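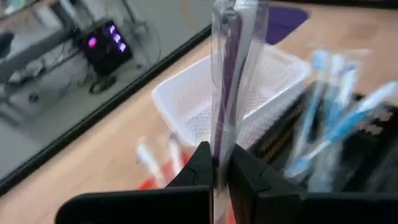

4. Preparing the boat for handover to the charter guest

This section is for owners who placed their yacht in the Stundard charter program. Please read it before the first booking of the season. The work takes one person a morning, if the boat was cleaned after the last guest.

4.1 Batteries and shore power

1. Turn off all breakers on the main panel.
2. Connect the shore power cable first to the boat, then to the pedestal on the dock.
3. Switch on the pedestal and wait until the green lamp on the charger stays on without blinking.
4. Turn on the breakers one by one, beginning with the charger.

Caution: Do not start the water heater when its tank is empty. The element burns out in a short time and the warranty does not cover it.

4.2 Fresh water

1. Open the deck filler marked WATER. Check twice that it is not the one marked DIESEL.
2. Let the dock hose run for one minute before you put it in the filler.
3. Fill until the gauge shows full. On the Benavides 53 the tank holds 900 liters, so you will need some patience.
4. Open the galley faucet until the air is out of the line.

Note: If the pump continues to run with all faucets closed, look for a leak under the aft sink. The hose clamp there is difficult to see without a mirror. 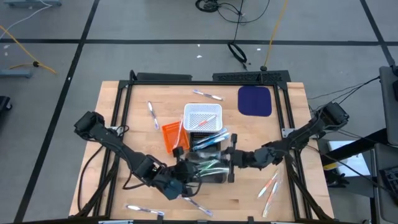
Page last changed: 26 October 2020

4.3 Cabins and guest supplies

1. Make the beds with the sheets from the Zusedberg laundry bag, not with the owner's sheets.
2. Put two towels for each guest on the bed, and one on the hook in the head.
3. Lock personal things of the owner in the forward locker and hang the key in the office.
4. Fill in the inventory form. Both pages must be signed.

The supplies for guests are ordered by the office in Tellurano. If something is missing, write to Matilde Bastos at least 3 working days before the guest arrives. Orders for the winter bookings close in November.

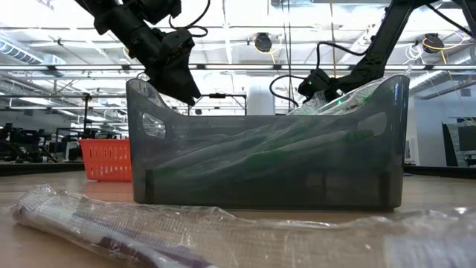
Small items should go in the lockers with a door, never on the open shelves, where they fall down at the first wave.

4.4 Deposit and signing

1. Check that the deposit of $2,000 is shown as paid in the booking.
2. Walk through the boat together with the guest and write down every scratch.
3. Ask the guest to start and stop both engines one time.
4. Sign the handover form and give one copy to the guest.

Caution: Never hand over the keys before the form is signed. For bookings with a skipper, Alfie Hollis signs in place of the guest, and the keys stay with him until the boat is back at the dock.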